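What the Packing Room Taught Us About Robots
Student project report, second year, Work and Technology module
By Nabil Haddadin and Benjamín Cisternas
6 min read

We chose Dokham for our project because it is small enough that you can talk to everyone in the building, and it was the best decision we made all term! Dokham packs dried beans and grains for shops. Until April the bagging was done by hand at long tables, and now two arms from Drorkex do most of it. The arms fill 500 bags in a shift. We wanted to find out what the people who used to fill those bags do all day.

The short version is that they do a lot, and some of it surprised us. One group looks after the arms: clearing jams, changing the rolls of bags, checking weights on the old scale (they still trust it more than the new one). Another group has moved over to teaching. They work through small jobs with hand-held grippers, over and over, and the recordings are used to train the next set of arms. Spills are the big topic at the moment, as grain gets everywhere and the arms just carry on through it.

We interviewed six people. Most of them liked having less lifting. Backs came up in nearly every conversation, and so did wrists. What they missed was the talking. At the tables you stood opposite someone for hours, and now you might be alone with a screen for most of the morning. One woman told us she had learned half her Spanish across that table. We hadn't put anything about this in our questions, so we went back and added it.

Pay was harder to get clear answers on. The teaching job has its own grade, called Sallow after the old name of the building, but the people minding the arms are on the same rate as before even though they had to pass a course. Several thought that was unfair, and we agree with them.

Sweeping is the job we watched longest. Grain has to be brought together with the brush before it goes anywhere near the dustpan, and working a brush through a gripper is much fiddlier than it sounds. Benjamín had a go and was terrible at it.
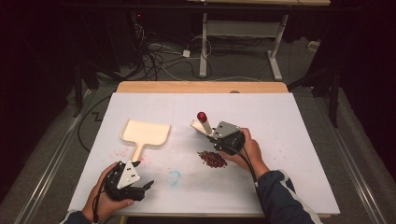 Do the staff get a say in which jobs are automated next?
Partly. Essien, the staff group, meets the managers each month and can put jobs forward or object to them, but the managers make the final choice.

If we did this again we would visit before the arms arrived as well as after. We would also like to talk to the night shift, who we never met.

Handed in August 19, 2022

Related reports
Self-checkouts and the people beside them
A week in a hospital laundry
Who fixes the warehouse trolleys?

Contact the module office | © Student Projects | Back to top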